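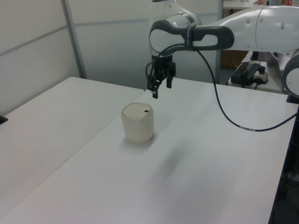 4. Setting up a clinician profile

Category: Guides > Practice Directory > Administrators

This section covers the entry of a new clinician in the Geum directory module and the publication of the profile on the practice website. It applies to surgeons, physicians and dentists. For nursing and reception staff, use the shorter form in section 5.

Before you start, you will need:

- an account with Editor or Administrator rights
- the clinician's registration number, as it appears on the public register
- a signed consent form for publication
- a biography of no more than 200 words

4.1 Create the record

1. Sign in to Geum and open Directory > People.
2. Select Add clinician. A blank record opens on the Identity tab.
3. Enter the given name, family name and post-nominal letters in their separate fields. Do not type post-nominals into the family name field, as this breaks the alphabetical listing.
4. Enter the registration number without spaces and press Check. A green bar means that the format is valid.
5. Choose a home site from the list. Practices in the Hamosura group will see Dendstead and Keludholm. All other practices will see only their own address.
6. Press Save draft.

Note: The Check button tests the format of the number only. It does not consult the register. Confirm the entry on the register yourself and tick Register confirmed before going further.

4.2 Add training and posts

1. Open the Training tab.
2. Add the primary medical or dental degree first, then residency or specialty training, then any fellowship. Each entry needs an institution, a country and a year of completion.
3. For a fellowship, fill in the Length field in whole years. A fellowship of 3 years is entered as 3, with no unit.
4. Open the Posts tab and add the current post. Tick Show on profile.
5. Add earlier posts if they are wanted. These are hidden by default and sorted by end date.

Caution: Deleting a training entry also deletes any certificate attached to it. Certificates cannot be recovered from the recycle area. Download a copy first.

4.3 Specialties and search terms

The Specialties tab controls where the profile appears in patient searches. The list holds 126 specialties and cannot be edited locally — requests for additions go to the support desk and are reviewed each September.

1. Select one main specialty.
2. Select further specialties if required. The main specialty is always shown first.
3. In Plain name, enter the wording a patient would use, for example "ear, nose and throat surgeon". The limit is 80 characters, including spaces.

If Plain name is left blank, the site shows the formal title.

4.4 Biography

1. Paste the text into the Biography tab using Paste as plain text. Formatting carried over from a word processor is not removed on saving and may show as stray symbols.
2. Write in the third person. Give the full name once, then the title and family name.
3. Expand the names of professional bodies at first use.
4. Check the word counter. Text over the limit can be saved as a draft but not published.

4.5 Publish

1. Attach the signed consent form on the Documents tab.
2. Press Preview and read the page at both desktop and mobile widths.
3. Press Submit. An Administrator other than the author of the record must approve it.
4. Once approved, the profile goes live at the next site refresh. Refreshes run at 6 am and 6 pm.

Note: Changes to a live profile follow the same route. The old version stays visible until the new one is approved. To take a profile down at once, use Withdraw — this does not need a second Administrator.

Hamosura Practice Systems | Contact support | Back to top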